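2021-07-14

Pickle bench, morning. Opened the February crocks at last (well, two of them, the third has a lid that won't shift and I wasn't going to fight it before coffee). Brine on both is cloudy but smells right, sour and a bit peppery, with none of that eggy whiff we had from the Clekham batch. Špela came in to sniff and said hers at home smells worse, so I'm taking that as a pass! 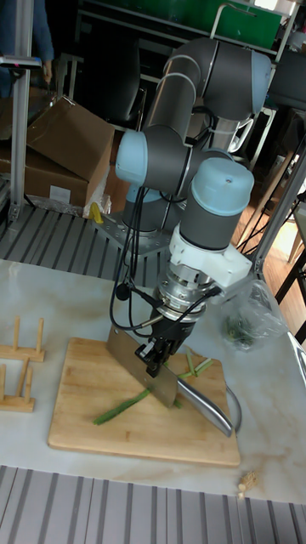 Morfudd Wynne

Anyway. The salt question. I've been going back and forth with Hrvoje over whether we weigh salt against the veg alone or against veg plus water, and I think we've each been doing it our own way since the winter. Went through the old pages and my crocks are all veg plus water, his are veg only. That would explain why his go soft so quickly and why everyone prefers mine (sorry, Hrvoje). For the new jar I put in 693 g of veg, topped up to 2000 g with water, and salted the lot at 2 per cent, so 40 g. Please can we all do it like that from now on, and write the total on the tape.

Used the coarse Trikier salt, as the fine stuff has something in it to stop it clumping and I don't trust it. It took ages to dissolve. Next time warm a cupful of the water first and let it cool again.

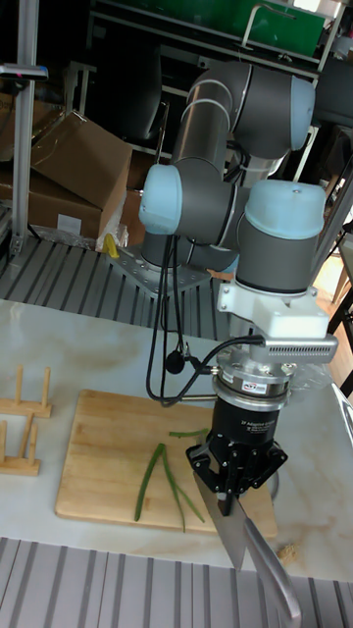 Kitchen knife and cutting board.

Eugénie wants to try a vine leaf in the bottom for crunch. Her gran did it, apparently, and I've read that it's the tannins, though black tea is meant to do the same job and we've got a whole tin of that. I'd like to run both next to a plain one. Same salt, same shelf, opened on the same day, or we'll never agree on what we tasted.

pH strips: the Tomić ones have gone a funny brown along one side of the packet. Binned. Fatos is ordering more and I've asked for the narrow range this time, the wide ones are hopeless when all you want to know is whether you're under 4.
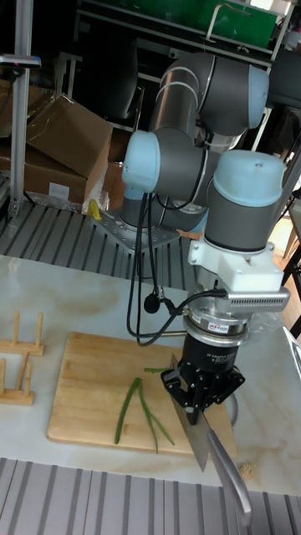
The shelf by the boiler is too warm now that the weather's turned, so I've moved everything down to the stone floor at the back. Fermenting will slow right down but I'd sooner wait than have another one climb out of its jar. New jar went down there at 10 with a saucer under it. To do: weights for the small jars (the glass ones, not the bag of marbles), scrub the airlocks, ring Drimov about the lid.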